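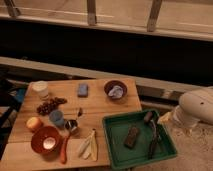 About Zodedeck

Zodedeck is a listings and route-planning service for free public events in cities. It covers street parades, open-air concerts, public marches, museum late openings, outdoor film screenings and ceremonial occasions that can be watched from the sidewalk. Ticketed events are not listed, with one exception: events that require a free ticket are included and marked with the letter T.

The service was started by Everett Boateng and Oanh Đỗ, who had both worked in transit scheduling. The first version was a spreadsheet of summer events sorted by nearest station. It was replaced by a database in its second year, and most of the present field structure dates from that rebuild.

What a listing contains

Each listing has 14 fields. The required ones are title, start time, end time, entry point, nearest step-free station, surface type, organizer, source and date last checked. Events that move, such as parades and marches, also carry a route line and an estimated pass time at each major crossing. Pass times are calculated from the start time and an assumed walking speed, then adjusted by hand where the organizer has published its own schedule.

A listing is published when two sources agree on the date and the start time. The organizer's own notice counts as one source. A road closure order, a park permit or a venue calendar counts as the other. Listings with a single source are held in a queue and are not shown on the public site.

Current coverage is 44 cities. The database held 2490 live listings at the last count. Numbers are lowest in winter and rise from April onward, when park permits for the season begin to appear.

Route planning

The planner takes a start point, a finish time and a list of events, and returns an order in which they can be attended on foot or by public transit. It allows for crowd delay at stations near large events. The delay value is set by hand for each event and can be seen by clicking the clock symbol. The planner does not use live traffic data. Where a road closure cuts a walking route, the route is drawn around the closure for its full posted duration, even if the road is likely to reopen early.

Two events that overlap by less than 20 percent of the shorter one are treated as compatible. Users can change this value under Settings.

Related products

Tekine is the calendar feed. It supplies the same listings in a standard calendar format, filtered by city, neighborhood or event type, and refreshes every six hours. Libraries and visitor centers may display the feed on public screens without charge if the source line is kept.

Tang is the submission form used by organizers. Entries made through Tang are still checked against a second source before they are published. Corrections to an existing listing take priority over new entries.

Plastodora was a printed weekend guide. It is no longer produced. Back issues are available as scanned files in the archive section.

Staff and contacts

Everett Boateng is responsible for data and for the planner. Oanh Đỗ is responsible for city coverage, editors and organizer accounts. Each city has a named editor, listed at the foot of its page, and questions about a particular event should go to that editor first.

Zodedeck is funded by license fees from hotels and transit operators that use the planner in their own apps. Organizers cannot pay for placement, and the order of results depends only on start time and distance.

Page last revised Friday, January 24, 2020.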